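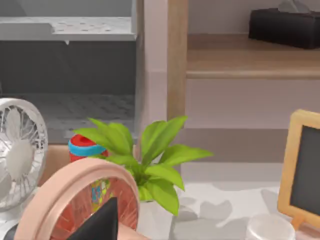
By the Gredutitz documentation desk
Piltari Coin Catalog – User Guide, Section 2: Setting up your first tray

This section covers the first tray in Piltari, from naming it to printing the labels. You should already have installed the program and connected your scale, as explained in Section 1. If you are moving a collection over from a card index or a spreadsheet, read the note on old inventory numbers before you begin. Changing them later takes a lot of clicking.

Before you start

You will need the coins for one tray, a soft pad to work on, a pair of calipers and a scale that reads to a hundredth of a gram. Cotton gloves are optional. Many collectors of ancient bronze prefer clean, dry fingers because gloves can catch on a flaking edge.

CAUTION: Do not clean a coin before you record it. Weigh and photograph it as it came to you. A green, powdery spot that brushes off easily may be bronze disease. Keep that coin apart from the others and see Section 7.

Creating the tray

1. Open the Collection menu and choose New Tray.

2. Type a name for the tray. Use something you will recognize on a printed list, such as "Greek silver, small" or "Byzantine folles". Names can be up to 32 characters long, including spaces.

3. Choose the layout. The standard Leemans tray has 50 round wells, and this is the layout Piltari offers first. If your tray is different, select Custom and enter the rows and columns.

4. Select the numbering direction. Left to right, top to bottom is the default. Pick the other option only if your tray is already labeled that way.

5. Click Save. An empty grid opens, with well 1 highlighted.

Note: You can rename a tray at any time, but you can't change its layout once it holds a coin. Move the coins to the Holding Area first.

Entering a coin

6. Click an empty well and choose Add Coin.

7. Fill in Issuer. Start typing and a list drops down. For provincial coins, enter the city here and put the emperor in the Ruler field. A bronze of Antioch struck under Trajan goes under Antioch, with Trajan as ruler. If you do it the other way, the coin won't appear in the provincial reports.

8. Fill in Denomination. If you aren't sure, choose Uncertain and rely on the diameter. Don't leave the field blank. Blank records are skipped when you sort by denomination.

9. Place the coin on the scale, wait for the reading to settle, and press F2. The weight is copied to the Weight field. If you have no connected scale, type the weight in grams with two decimal places.

10. Measure the widest diameter and enter it in millimeters. For an oval or clipped flan, enter both the widest and the narrowest, with a slash between them.

11. Set the die axis. Hold the coin by its edges with the obverse upright, then turn it on its vertical axis as you would turn the page of a book. Note where the top of the reverse design points, read as the hour on a clock face. Greek and Roman issues are often near 12 or 6, but plenty are not, so record what you see. 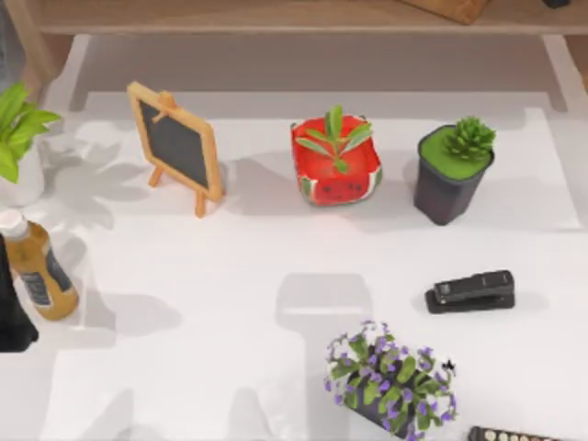
12. Type the obverse legend. Use capital letters and leave out spaces unless there is a break in the legend on the coin. Put letters you can't read in square brackets. Piltari treats a hyphen as a legend break and ignores it in searches.

13. Do the same for the reverse legend. Mint marks go in their own field, with any field marks in the box next to it. Use the symbol picker for stars, crescents and wreaths.

14. Add a reference if you have one. Enter the abbreviation, then the volume, then the number. Several references can be entered, one to a line. Write "var." after the number if your coin differs in a small way, such as the drapery on the bust.

15. Click Save and Next to move to the following well.

Note on old inventory numbers: Piltari gives every coin its own number, starting at 1000. If your coins already have numbers on envelopes or flips, enter them in the Former Number field. Both will print on the label. To keep only your own numbers, go to Settings, then Numbering, and turn off Automatic before you add the first coin.

Recording where a coin came from

16. Open the Provenance tab. Enter the most recent source on the top line and work backward. Each line has room for a seller, a sale or lot number, and a year. Leave out what you don't know – a line with only a seller is still useful.

17. Scan any old tickets, front and back, and attach them with the paper clip button. Keep the tickets themselves. A handwritten dealer's ticket can sometimes be matched to an old sale years later.

CAUTION: The price paid is stored on this tab and is hidden on labels by default. It does show in the full export. Check the export options before you send a file to anyone.
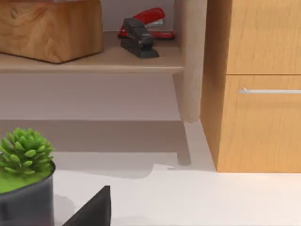

Printing labels

18. Open the finished tray and choose Print, then Tray Labels. Piltari is set up for Gimex card sheets. For other stock, measure one label and enter its size under Page Setup.

19. Print a test page on plain paper and hold it against the card sheet in front of a light. If the text sits too high or too low, change the Top Offset by one step and print again.

20. Load the card and print. Let the sheets lie flat until the ink is dry before you cut them, particularly with an inkjet printer.

21. Put each label in the well face up, with the coin on top of it. Check the number against the screen as you go.

CAUTION: Use acid-free card only. Ordinary card and some soft plastic flips can mark silver and bronze over time.

If something looks wrong

The weight doesn't appear when you press F2: click in the Weight field first, then press the key again. If it still doesn't work, unplug the scale, plug it back in and restart Piltari.

A coin is in the wrong well: drag it to the right one. If that well is full, the two coins trade places and their labels are marked for reprinting.

The legend shows boxes in place of Greek letters: install the Greek font from the Help menu. Records you have already typed are not affected.

Backing up a tray is covered in Section 3.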